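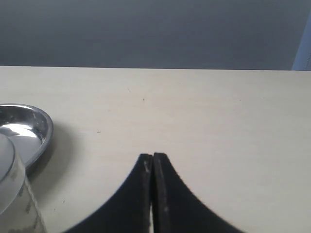
五月搬家之后，我一直想给餐边角换一张桌子，最后买的是 Humside 的 Durnent 折叠桌，到手价 1000 元，另付 22 元上楼费。用了将近三个月，把优缺点写下来，给同样在看小户型餐桌的人参考。

## 购买和送货

下单后等了九天。包装是两层瓦楞纸，四角有泡沫护角，拆开没有磕碰。说明书只有一张纸，中文部分翻译得生硬，但图示清楚，照着图装就行。

同时考虑过的还有 Vass 的一款固定桌，449 元，便宜一半多。没选它的原因是不能折叠，我家过道窄，桌子全年展开的话，阳台门只能开一半。

## 安装

一个人装了四十分钟。桌腿和横梁用内六角螺丝固定，附带的扳手偏短，拧到最后使不上劲，我换了自己的长柄扳手。有一颗螺丝孔位略有偏差，先把其他几颗都带上但不拧紧，最后再一起收，就能对上。

说明书要求翻面时两个人抬，这一条建议照做。桌面比看起来沉，我自己翻的时候把地板蹭出一道印子。

## 稳定性

展开以后切菜、打字都没有问题。用力揉面时桌子会前后晃，幅度不大，能感觉到。把横梁上的螺丝重新紧过一遍以后好了一些，没有完全消失。如果经常做面食，我会建议买固定桌。

折叠部分的铰链目前还算顺。头两周有响声，点了一滴缝纫机油后就不响了。锁扣在桌子底下，要弯腰去摸，左右两边得同时按，手小的人可能会觉得别扭。 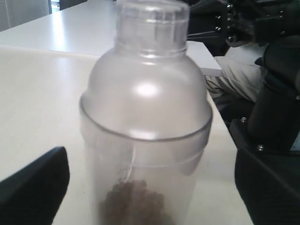 ## 日常清洁

平时用湿布擦，油渍加一点洗洁精。酱油和茶水半小时内擦掉不留痕迹。咖喱放过一夜，留下一块淡黄色，用小苏打糊敷了两次才基本看不出来。热锅不要直接放，说明书写了，我也没有试。

接缝处容易积面包屑，抹布够不到，我用旧牙刷扫，每周一次。这是折叠桌的通病，之前用过的 Puturon 那张也一样，缝还更宽。

## 高度和坐感

桌子配普通餐椅正好，配高脚凳就太低。桌下横梁的位置靠里，我坐着膝盖碰不到。朋友 Maya Daher 个子高，来吃饭时跷腿会顶到，她换到短边坐就没事了。四个人吃饭够用，六个人要挤，盘子得叠着放。

## 售后

其中一个脚垫第二周就掉了。联系客服，对方要了订单截图和照片，五天后寄来一包四个新的，没有收费。新脚垫的胶比原来的好，到现在没有再掉。后来我在购买页翻评价，371 条里提到脚垫的不少，看来是批次问题，收到货最好先检查一下。

## 值不值

折叠这个功能我每天都用，早上收起来，晚饭前展开，对我来说多花的钱说得过去。如果家里放得下固定桌，买 Vass 那种更划算，也更稳。

扣分的地方是附带扳手太短、锁扣位置不好和脚垫。满分十分，我给七分。等用满一年，铰链有变化的话再来补充。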